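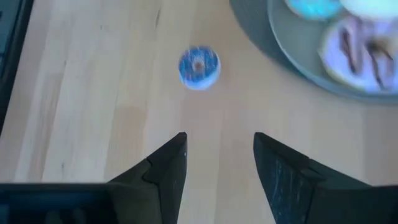 Print this page | E-mail this page

Food and Society, week 4 handout: why we eat sweet things between meals

Hello again. I promised I'd type up my notes after last time's scrawl on the whiteboard, so these are them, more or less in the order I'll talk. Bring a pen, there are gaps in the argument and I'd like you to fill them.

The question for this week is a simple one. When did a cake stop being the end of a meal and become a thing you have at eleven in the morning, standing up? My own gran would have thought it very odd. She had her tea at four, sitting down, with a plate, and that was that!

Sugar first. For most of its history in Europe it was dear, and it was kept with the spices. Once it got cheap (and please don't skip the part of the reading on plantation slavery, which is how it got cheap) it went into everything, tea above all. A mug of sweet tea was quick, hot and filling, and it suited people who worked by the clock. So the break came first and the bun followed it in.

Then fried dough, which I could talk about all day. Nearly everywhere that has flour and hot fat has some version of it. Often it belongs to a feast day, especially the days before Lent, when you had fat to use up. The ring came to be the usual American shape in the nineteenth century. You'll read a lovely story about a ship's captain and a hole, and I'd like you to treat it with care. The dull explanation is that a ring cooks through more evenly, and I lean towards dull.

Colour is where I want us to argue. Vitória Godinho's essay in your pack says we judge a bun by eye long before we taste it, and that very few foods are blue, so blue icing reads as a treat or a toy. I half agree. Think of what you'd have picked at age six, and what you'd pick now in front of your boss.

For the seminar, read Godinho and the short chapter by Catarina Ramalho on the Flidham bakeries. Ramalho went through the order books of one shop, Frade, and found 31 kinds of bun on sale in a single September. Only 13 were still there a year later. What went, and who had been buying it? She has a guess on her last page but I'm not convinced, so come ready to pick holes.

Written work: 300 words on one snack you ate as a child. Who bought it, where were you, were you allowed it? Don't look anything up for this one. The long essay is still 3,000 words and still due at noon on the last day of term, sorry.

Contact the course office | Copyright Flidham Evening Classes | Back to top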